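Library tablets get a wipe-down before lending starts

Print this story | E-mail this story

The Espinoza Branch Library will begin lending tablet computers in April, and staff there are spending part of each morning cleaning them.

The library bought 22 tablets with a $3,000 grant and money left over from its magazine budget. Cardholders 18 and older will be able to borrow one for 7 days, with one renewal if no one else is waiting. There were 121 names on the interest list when it closed.

Mirta Saavedra, who runs the circulation desk, said the cleaning routine was written before the lending rules were. Each tablet is to be cleaned when it comes back and again before it goes out.

"People hold these while they eat, and kids hold them," Saavedra said. "We wipe down the picture books. We can wipe these down too."

The routine calls for the cleaner to be sprayed on a cloth, never on the tablet. The back is done first, then the edges, then the screen with a second, dry cloth. Staff are asked to go lightly over any label and to keep the cloth's damp side away from the charging port.
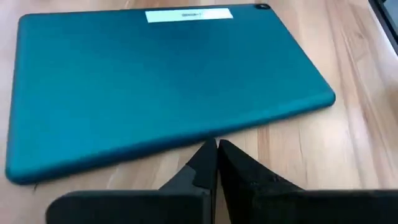
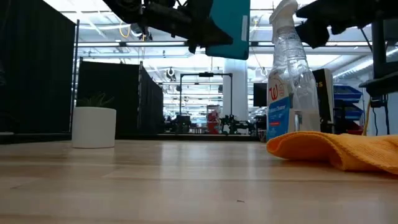

A tablet lying face down, first photo; a spray bottle and an orange cloth on the wooden tabletop, second photo.

Borrowers will not be asked to clean the tablets themselves. Saavedra said she would prefer they didn't, after a trial loan to library employees brought one back with a streaked screen.

Chargers will be lent in a separate zip pouch. Late fees are $2 a day. Reservations can be made at the desk or by phone beginning at 10 a.m. on the first day of lending.

Print | E-mail

Comments (3)

gralo_reader: Can you put your own library app login on it or does it get erased when you return it?

Worora Street Mom: Signed up in the first hour and I'm glad they clean them. The headphones at the old branch were awful.

T. Fokavari: $2 a day seems steep when a late book is a dime.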